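Refilling Office Toner: What We Learned at Cilstead
Speaker notes – Līga Tamošiūnaitė

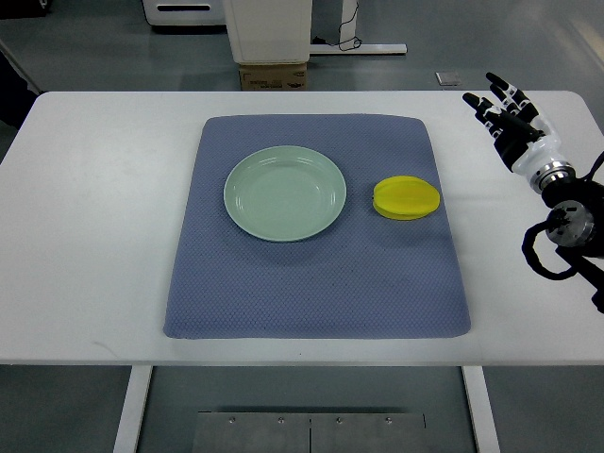
Start with the bill. Cilstead printed 3,000 pages in a normal month and was buying a new black toner cartridge each time the printer asked for one. Most of those warnings came early. Say what I mean by a work surface before going on, as people always ask: flat, clear, nothing fancy. A white table with a padded mat in the middle is fine, and a shallow dish like the green one is handy for screws and end caps. Put newspaper over the mat if you want to keep it, toner gets into any knit.

Slide 2. The low toner warning
The printer estimates. It does not weigh the powder. On the Jomon units we kept printing after the warning and got another 600 pages before the text went gray. Ask the room who swaps at the first warning. Wait for hands.

Slide 3. Refill, remanufactured or new
Refill: you add powder to the old shell. Cheapest, most mess.
Remanufactured: someone else opens it, changes the worn parts and fills it. We bought ours from Dzene.
New compatible: new shell, not made by the printer's maker.
Don't read out prices, they are on the handout and they change.

Slide 4. The drum
Spend time here. A refill does nothing for a worn drum. If you see a mark repeating down the page at even spaces, look at the drum first. Keep it out of bright light. Stullow sent back 177 cartridges in one year as faulty, and many of them had only been left by a window with the cover off.

Slide 5. Cleaning up
Cold water on hands and clothes. Hot water sets the powder. No household vacuum – the filter is too coarse and it blows the fine dust back out. Dry cloth for the printer itself.

Slide 6. Keeping a log
One line per cartridge: date in, page count in, page count out, who supplied it. Show the June sheet. Point out the row that stopped at 100 pages, a leaking seal, replaced by the supplier.

Questions. If someone brings up chip resets, say it depends on the model and offer to look at theirs after the session. Handouts are by the door.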